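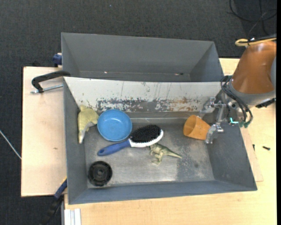 **Wohin mit Kleinteilen, die in keine der beschrifteten Kisten passen?**

In die Mischkiste am Annahmetisch, und zwar einzeln hineingelegt und ohne Tüte.

Seit Februar gilt das bei Cestis in beiden Läden, am Mendport und in der Ospina-Passage. Bisher hatte jeder Laden seine eigene Regel, und wer zwischen den Häusern aushalf, musste jedes Mal nachfragen. Ruth Condori hat die Annahme jetzt für beide Standorte gleich aufgeschrieben. Der Aushang hängt neben der Waage.

Die Mischkiste ist für alles, was bei der Annahme einzeln übrig bleibt: eine Schale ohne Satz, ein Becher, eine Bürste, ein Spielzeugtier, ein Rad, von dem man nicht weiß, wozu es gehört. Kleidung, Bücher und Elektrogeräte kommen weiterhin direkt in ihre eigenen Behälter. Das gilt auch für einzelne Socken und für Ladekabel.

### Was beim Einräumen zu beachten ist

Bitte nebeneinander legen, solange der Boden reicht. Eine Haarbürste mit den Borsten nach oben, eine blaue Schale daneben, ein kleiner Dinosaurier, ein orangefarbener Becher: So lässt sich mit einem Blick sehen, was da ist. Liegt erst einmal eine zweite Schicht darüber, sucht die Nachmittagsschicht nach den kleinen Sachen oder kippt die Kiste aus.

Ist der Boden belegt, nehmt bitte die zweite Kiste. Es sollen immer 2 am Tisch stehen, eine in Gebrauch und eine leere dahinter. Wer die vordere voll hat, schiebt sie ins Regal, rückt die hintere nach und holt eine neue aus dem Lager.

Glas, Messer und alles mit Batterie gehört nicht hinein. Angeschlagene Keramik geht gleich in den Restmüll. Stofftiere dürfen in die Mischkiste, werden aber beim Sortieren als Erstes herausgenommen und kommen in die Wäsche, Programm wie gehabt.

### Sortieren und auszeichnen

Sortiert wird täglich um 10 Uhr. Am Mendport macht das bis auf Weiteres Yeison Llanos, in der Ospina-Passage Deolinda Macedo. Jedes Teil bekommt einen von drei Plätzen:

- **Küche:** Schalen, Becher, Brettchen, Besteck ohne Klinge
- **Bad:** Kämme, Seifenschalen, Spiegel mit Rahmen aus Kunststoff. Bürsten nur gereinigt und nur, wenn alle Borsten fest sitzen
- **Spielecke:** Figuren, Fahrzeuge, Stofftiere nach der Wäsche

Was danach noch in der Kiste liegt, bleibt eine Woche im Regal stehen. Oft taucht das Gegenstück in einer späteren Spende auf, bei Rädern und Deckeln sogar ziemlich häufig. Nach der Woche entscheidet die Person, die gerade sortiert, und muss dafür nicht extra jemanden anrufen.

Preise bleiben unverändert. Kleinteile aus der Spielecke haben weiterhin keinen Einzelaufkleber, der Preis steht am Regal.

### Zu den Kisten selbst

Edith Londoño hat gefragt, ob die alten grauen Behälter ersetzt werden. Vorerst nicht. Die Farbe ist an manchen Innenwänden abgeplatzt und stellenweise sieht man Rost, für harte Sachen reicht das aber noch. Stoff bitte nicht an die rostigen Seiten legen, die Flecken gehen schlecht heraus. Wer eine Kiste findet, an deren Rand man sich verletzen kann, stellt sie umgedreht unter den Annahmetisch und schreibt eine Zeile ins Übergabebuch.

Für neue Behälter sind im laufenden Jahr 300 Euro vorgesehen. Ein Angebot von Pendholm liegt vor, ein zweites fehlt noch. Gebraucht werden stapelbare Kisten mit glattem Boden, möglichst nicht tiefer als die jetzigen. Hinweise auf günstige Quellen nimmt Marina Economou entgegen, am besten vormittags über die Durchwahl 96.

Die kleinen Körbe vom Kassentisch sind übrigens kein Ersatz, wenn die Mischkisten voll sind. Sie fehlen dann der Kundschaft. Zwei davon standen zuletzt mit Bauklötzen gefüllt im Lager und sind inzwischen wieder vorn.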